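Search Zendton Kitchen Help
We use cookies to keep you signed in. Accept / Manage

Electric cooker: what does the dial want from me?
Posted by Lesia Shevchuk in May

I have inherited an electric cooker from a flatmate who left for Hnatiuk with the instructions and my good umbrella. It's a Bear, pale green, with a glass lid and one big dial. I've cooked rice in it four times and produced four kinds of wallpaper paste. I use 184 grams of rice and whatever water looks friendly.
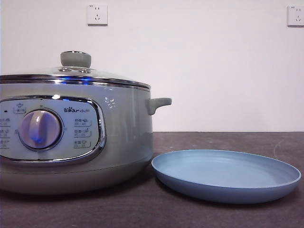 The blue light comes on, so I assume it's at least interested. Do I lift the lid to stir, or leave it be? And how do I stop the bottom going brown while the top is still soup?

Evance
"Whatever water looks friendly" is your trouble. Weigh it. For plain long grain I'd start at one and a half times the weight of the rice, rinsed and drained first, and go down a splash if it's still gluey. Lid stays on. When it's done, switch off and leave it 15 minutes before you so much as look at it, then fork it through. If the bottom still catches, try a lower setting. I can't tell you which one that is without the booklet, but makers often put them online, so search the model number on the underside (unplugged and empty, please).

Panditix
mine does this too. i just eat the middle

Lesia Shevchuk
Weighed the water. It was rice! Slightly brown rice, but I'm calling that a crust. Still no umbrella.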